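Every guide to sorting offcuts tells you to buy something. A labeled drawer tower, a pegboard kit, the Madomer stacking system with its color tabs. I tried that last one for a season and spent more time peeling labels than finding parts. All you need is a metal bin with a divider, and I'm not convinced the divider matters much.

## Sorting short bars in a two-part bin

1. Empty both halves completely. Yes, the corners too.
2. Put back only the pieces you'd use this month. Guides love to say "keep everything over 3 inches." I'd go with 6, and be strict.
3. Lay one color on the left and the other on the right. Don't stack.
4. Leave the back half free for whatever comes in on Saturday.

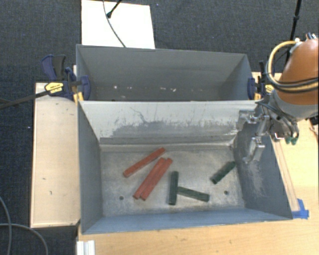
*Reading time: 3 minutes*

Red on the left, green on the right, and they don't need to be lined up. Parallel rows look great for a day, then you take one bar out and the whole arrangement slides. With six pieces you can find the one you want at a glance -- I doubt a foam insert would make that any faster.

As for the bin, scuffs and worn paint are fine. Erka sells a liner that's supposed to protect the floor of the bin. From what, exactly? Mine curled up at the edges in 15 days and trapped grit underneath. Wipe the bare metal with a dry rag and move on.

If you own 1000 of these things, you need a shelf and a different page. For a handful, skip the shopping list. Sort again when one color starts drifting over to the other side.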